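Disum Community Kitchen
Progress report to the Marnance Fund, second period

1. Work done in this period

In our first report we wrote that the kitchen could open, but the small things were still missing. In January we used the second part of your grant for these small things. We bought tableware, storage for the tableware, and cloths for the tables. The budget line was 2000 and we have 421 left, which we would like to carry over to the next period.

The kitchen is now open for shared lunch 3 times a week. One lunch is for 21 people, and this is the limit of the room.

2. Tableware and storage

The chopsticks were the biggest complaint in the first period. They were kept in a drawer, people took them in a hurry, and the pairs got mixed. Part of them came to us as gifts from households in Skisen, so they are of different kinds – black ones, wooden ones, some with metal. We decided not to throw away good chopsticks only for the reason that they do not match.
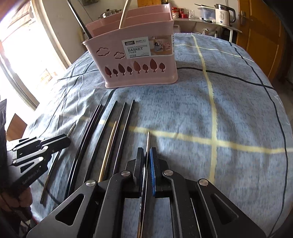 The sorting is done on the table before lunch, and it takes less time than we expected. First we look for chopsticks of the same color and length, then they go upright into the basket. We chose a pink plastic basket with a divider inside, so that there is more than one place to put things. It has cutouts in the shape of clouds and small trees. The children like the trees very much.

One weak point we must report. Thin pieces can go through the cutouts at the front, and then somebody has to pull them back. For the next purchase we will look for smaller openings, or we will put a tray under the basket. 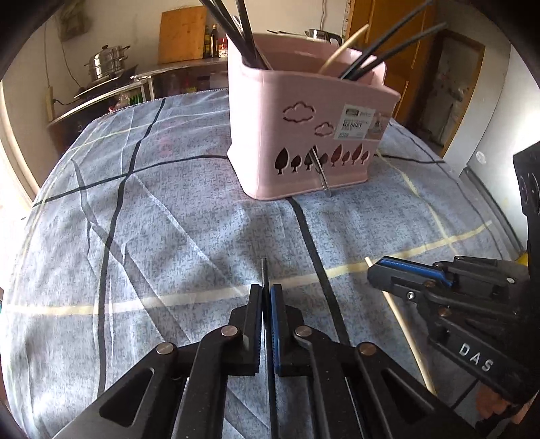

The black chopsticks are the most used, and we keep a wooden utensil together with them for serving. The plaid tablecloth stays on the table between lunches. It wrinkles easily, but the guests say that the room feels more like a home with it.

3. Cooking corner

No money was spent here in this period. The gas stove and the steamer pot are sufficient for our menu. The shop Husar offered us a lower price for rice, and we accepted.

4. Next steps

– Buy a second basket and a tray.
– Write a short list of what is kept where, and put it on the wall.
– Ask the guests again about the tableware, with the same questions as before, and send you the answers with the next report.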